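Tablecloth tips, quick version

Typing this between loads so bear with me. Outdoor table season is on, we eat outside most nights till the end of August and I have ruined enough cloths to have opinions.

Stains first. Cold water, always cold, never hot on berry or wine. Blot, don't rub. Salt only if you have nothing else. Candle wax - ice pack on it, crack it off, then brown paper and a warm iron. Change the paper when it goes see-through. Grease gets dish soap straight on, ten minutes, then wash. Lieselotte Hamann swears by chalk for butter. Tried it once, fine, messy.

Dark cloths. Wash inside out, cold, short spin. Half a cup of white vinegar in the rinse. Skip the softener, it leaves streaks. And dry in the shade!! Mine went brown along one fold from a single weekend on the line.

Lint. Damp rubber glove, wipe one direction. Works better then the sticky rollers and you already own it.

Ironing. Iron while still a bit damp. Wrong side up for anything black or you get shiny patches. Long cloths, set the board next to the table and feed it across as you go. No time? Put it on the table damp, pull it flat, mist the creases, leave overnight.

Size. Measure the table, add the drop twice. Drop of 8 inches is plenty for everyday, more than that and kids sit on it. Bought a 2,000 square inch one without doing the math, does not fit anything in this house.

Storing. Roll, don't fold. Cardboard tube from the fabric store, they give them away. Nele Ehlers hangs hers over a pants hanger with a towel underneath, also good if you have the closet room.

Keeping it put. Weights in the hem look nice but they bang on your shins. Double sided tape pulls the finish off, learned that on the old Hollmann table. Plain metal clips are what I use now. Start in one corner, clip, smooth away from it with the flat of your hand, clip again. Don't stretch it tight or the edge goes wavy.

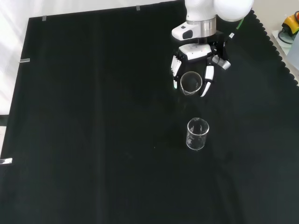
Black cloth, clips along two edges. Creases still need misting.

Clips go in a jar after, dry. They rust if you leave them out and rust on a pale cloth is a whole other page. Lemon juice and salt, in the sun, rinse, repeat. Whites only.

More on napkins when I get a minute.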